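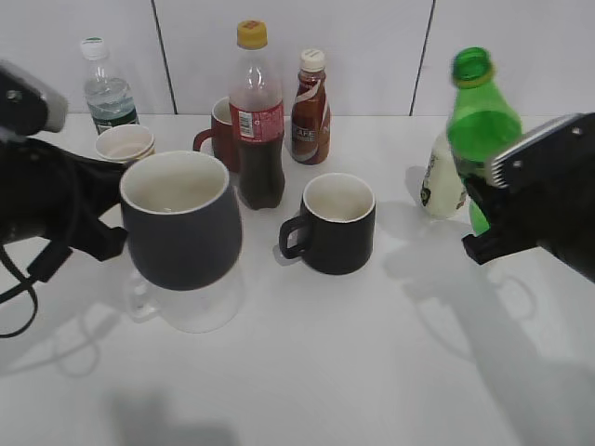 ## Mugs, bottles and a lot of patience

It's August 2024 and the two-armed robot at our Plivside bench has a new job, which is picking up drinks things. We finished the block-and-tray tasks in June, and I was so ready to never see a block again! So the table is now all mugs and bottles, and I've been having a great time with it (mostly).

The way we gather examples hasn't changed. One of us steers both arms through a short task, the software saves the whole run, and we reset the table and go again. We want 300 good runs for the drinks set, which we're calling Sturby, and we're at 200 as I write. Another 43 got thrown out, nearly all of them my fault. I get impatient on the way down and set things on the table too hard, and I really don't want the robot to pick that up from me.

Mugs are the fun part. That big dark gray one in the left gripper has a wide, rounded body, so you have to open the fingers further than feels sensible before you close in. The black one near the middle is easier to line up, although I still fuss over which way the handle points. I'd like plenty of runs with handles facing every direction, so if you're resetting the table, please turn them a bit each time!

Bottles are a different story. The green one on the right has its cap off, and I steer that arm about as fast as I'd carry a full bowl of soup. A little tilt is okay, a lot of tilt gets the run tossed. Then there's the tall cola bottle with the yellow cap, standing right in front of the red mug. I like a bit of crowding like that, and I'd rather have the model see it now than meet it for the first time in the Kiani demo.

We'll train a first version once the Rinen storage move is done, probably on a partial set just to see what it does. Until then I need more hands on the controls. Sessions take almost 5 hours with breaks, and you don't need any experience. Put your name on the bench sheet and I'll find you a slot.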